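**Sorting small screws by length before a laptop teardown – what tray?**

pasdale_bench – Jul 6, 2018

I service laptops from a small shop and keep mixing up screws. The Imodero I had open in April uses M2 screws in three lengths, and a long one in a short hole dents the palm rest from below. Parts bins are too deep for me. What do you use?

**kiss3478**

Use a shallow tray with a flat floor and put paper under the screws. Draw the outline of the bottom cover on the paper, then set each screw at its own position. Keep one sheet per model. Mine for the Imodero has 8 marks on it, 7 for the case and one for the drive bracket. A plain plastic tray is fine.
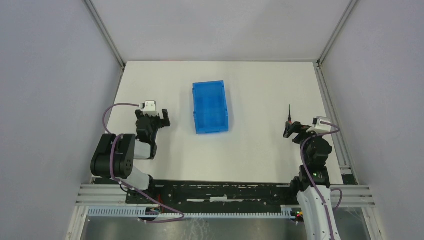
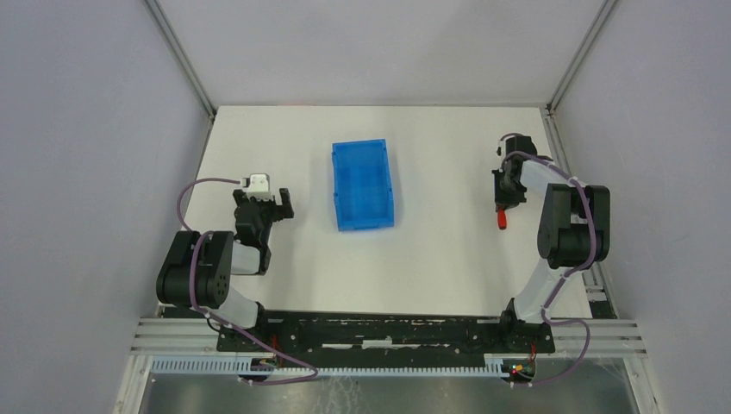
Blue plastic tray on a white tabletop, empty in both.

Put the tray down before you open the case and leave it there – most mix-ups start with moving it. If the screws have thread lock on them, note that on the sheet too.

**Pandau**

Magnetic mat. Done.

**case_129**

A mat works, but magnetized screws cling to the driver tip and to each other, and stainless ones won't hold at all. I would go with the paper method. Measure under the head for pan head screws and overall for flat head screws, or your lengths will not match the service sheet.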